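Sim Cell Setup and Upkeep, Final Report
Team: Danai Galanis, Roscoe Holloway, Khadija Kettani
Advisor: Tarek El Khatib
10 Oct 2026

1. What we were asked to do

Get the Torkell kitchen cell running again in simulation and keep it running long enough for the planning team to use it. The cell was set up in May by the last group and left alone after. No notes except a text file that said "works on lab machine 4". It did not work on lab machine 4.

Scope was the one arm and its counter. Not the mobile base, not the Witilstead cell.

2. State when we got it

- Arm loaded but joint 2 sagged as soon as physics started. Gains were set for the old arm model, which is lighter.
- Rod tool floated off the hand. Fixed joint pointed at a link name that no longer exists.
- Marker pose came back mirrored.
- Objects fell through the counter on maybe one reset out of three (collision mesh for the marble had a hole).

Roscoe did the gains, Danai the tool and the marker, Khadija the counter and the reset script.

3. Fixes

Gains. Raised stiffness on the lower joints one at a time, bottom up, then damping untill the ringing stopped. Wrist left alone. Don't change all of them at once, we lost a whole afternoon to that.

Tool. Rod is now attached through the block fitting with a new fixed joint, collisions between rod and hand turned off. Before that the two meshes fought each other and the wrist shook.

Marker. Texture was flipped in the export. Re-exported, checked the pattern against the printed sheet from Adoración Arroyo. Pose error dropped to 4 mm, good enough for us.

Counter. Replaced the mesh with a plain box under the visual marble. Ugly but nothing falls through now.

4. Clearance check

After the gains were done we had to know the rod could get around the counter stuff without clipping anything. Kettle is the worst one. The wire handle sticks up, and in the pose we use for checking, the rod slants down to the left and ends just above the kettle. Toaster is close by too. We kept the full clutter in, spatula and knife and all, as the planning team will run with it that way.

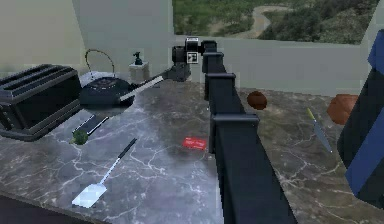
5. Test runs

64 resets, default layout, same seed list as the May group. 11 failed on the first pass. All 11 were the same thing, the reset script put the arm back before the objects had settled and the rod hit something on the way. Added a wait. Second pass, 64 resets, no failures.

Then an overnight run, 3,463 steps between log saves. Log is in the project folder under Sarkcombe, ask Khadija for access.

6. Keeping it going

Before each session:
- check the link names if anybody touched the arm file
- one reset, watch joint 2, should hold still
- read the marker pose, compare to the saved one
- jog the wrist a little and make sure the rod moves with it

If the marker is mirrored again its the export settings, see section 3.

7. Not done

Rod is still rigid, no bend at all. Kettle handle collision is a rough hull so clearances near it come out smaller than they should. Friction on the spatula is a guess. Danai started on the handle mesh, branch is called baranauskiene-handle after the Baranauskienė mesh set it comes from, not merged yet.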